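Horico Street Workroom
Before-Opening Safety Checklist, with Comments

Date of walk-through: October 25, 2019
Areas covered: front room, back workroom, kitchenette, stairwell, rear exit
Areas not covered: roof, boiler closet (landlord's contractor has the key)

Mark each line OK, FIX, or N/A. Anything marked FIX needs a comment. Leave the finished sheet in the red binder and tape a copy inside the kitchenette cupboard.

EXITS AND STAIRS

1. Front door opens fully and closes on its own.
OK
Comment: Closer was adjusted last spring and is still holding.

2. Rear exit door opens from inside without a key.
OK
Comment: Push bar is stiff at the hinge end. It opens with one hand, but it should be oiled before the cold weather.

3. Path to rear exit clear to the full width of the door.
FIX
Comment: Two flattened boxes and a folding chair were leaning on the wall beside the door. Moved during the walk-through. The same thing was written on the last sheet, so a sign has been ordered for that wall.

4. Exit signs lit.
OK

5. Emergency lights come on when test button is held.
FIX
Comment: Front room light is fine. Stairwell light came on dim and went out before the button was released. Battery needs replacing. Until then, the stairwell is not to be used for evening classes.

6. Stair treads firm, no loose edging.
OK
Comment: Fourth tread from the bottom squeaks but does not move.

7. Handrail tight along the whole run.
FIX
Comment: Top bracket has a loose screw. Tightened by hand. The hole is worn, so it needs a longer screw or a plug.

FIRE EQUIPMENT

8. Extinguishers hung on brackets, pins and seals in place.
OK
Comment: Front room and kitchenette both good. Needle in the green on each.

9. Extinguisher tags show a current yearly service.
FIX
Comment: The kitchenette tag can't be read. It has been splashed and the ink has run. Ommont holds the service record and will send a new tag.

10. Smoke alarms sound when tested.
OK
Comment: Tested one at a time. Let the tenants upstairs know before you do this.

11. Nothing stored within reach of the wall heater.
OK
Comment: Tape line on the floor is wearing off near the coat hooks. Redo it when the roll of floor tape comes in.

ELECTRICAL

12. Panel door closed, labeled, and clear in front.
OK
Comment: Breaker labels are in pencil. Readable for now.

13. No extension cords used as permanent wiring.
FIX
Comment: Kitchenette kettle is on an extension cord run behind the fridge. Unplugged it. The kettle goes on the counter outlet and the toaster can be put away between uses.

14. Outlets near the sink have a working test and reset.
OK

15. Plug strips not plugged into other plug strips.
OK

16. Cover plates on every outlet and switch.
FIX
Comment: Cracked plate by the back workroom door, lower corner missing. Nothing bare is showing. Replacement plates are kept in the Pascual cabinet, second drawer.

WORK TABLES AND SEATING

17. Tables stand level and do not rock with a hand pressed on each corner.
OK
Comment: Press each corner in turn, then lean on the long side. If a table rocks, check the foot first and the leg bolts second. Folded paper under a foot is not a repair.

18. Table tops clean, edges smooth, no lifting or splinters.
OK
Comment: Run a dry cloth along the edge. If the cloth snags, mark the spot with tape and take the table out of use until it has been sanded.
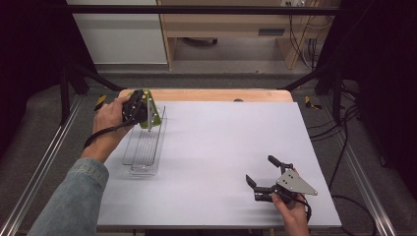 Does a table have to be emptied before its edges are checked?

Only the outer few inches on each side need to be clear. Slide things toward the middle, check the edge, and slide them back. A full clear-off is done when the tops get their yearly cleaning.

19. Chairs sound, no split seats or missing glides.
FIX
Comment: One chair in the front room is missing a rear glide and scratches the floor. Set aside with a tag on it.

20. Stools not stacked higher than the marked line on the wall.
OK

STORAGE AND SHELVES

21. Tall shelving anchored to the wall.
OK
Comment: Pull gently at shoulder height. The Dastonano unit has two anchors, and both are tight.

22. Heavy items on the lower shelves.
FIX
Comment: Paper cartons were on the top shelf again. Brought down. They should stay on the bottom shelf even when that means bending for them.

23. Posted shelf load not exceeded.
OK
Comment: The posted limit is 100 pounds per shelf. The sticker on the left upright is peeling and should be replaced.

24. Cleaning products in original containers with caps on.
OK
Comment: Bleach and ammonia products are on separate shelves. Keep them that way.

25. Step stool dry, feet intact, opens and locks.
OK

KITCHENETTE AND WASHROOM

26. Hot water comes through and is not scalding.
OK
Comment: Takes a while to warm up.

27. No leaks under the sink.
FIX
Comment: Slow drip at the trap. Bowl placed underneath. Plumber quoted 251 dollars for the trap and a new shutoff valve, and the work is approved.

28. Floor dry, mat lies flat.
OK

29. First aid kit stocked and in date.
FIX
Comment: Burn gel is out of date. Low on the medium bandages. Order both under account 838.

REPAIR BUDGET

The limit for small repairs this year is 2,000 dollars, and almost all of it is spoken for once the plumbing is paid. The stairwell battery and the first aid order come first. The handrail screw and the cover plate can be done from stock. Door signs and floor tape are already paid for.

Next walk-through is due before the winter classes start. Bring a flashlight, the stairwell is dark even at noon.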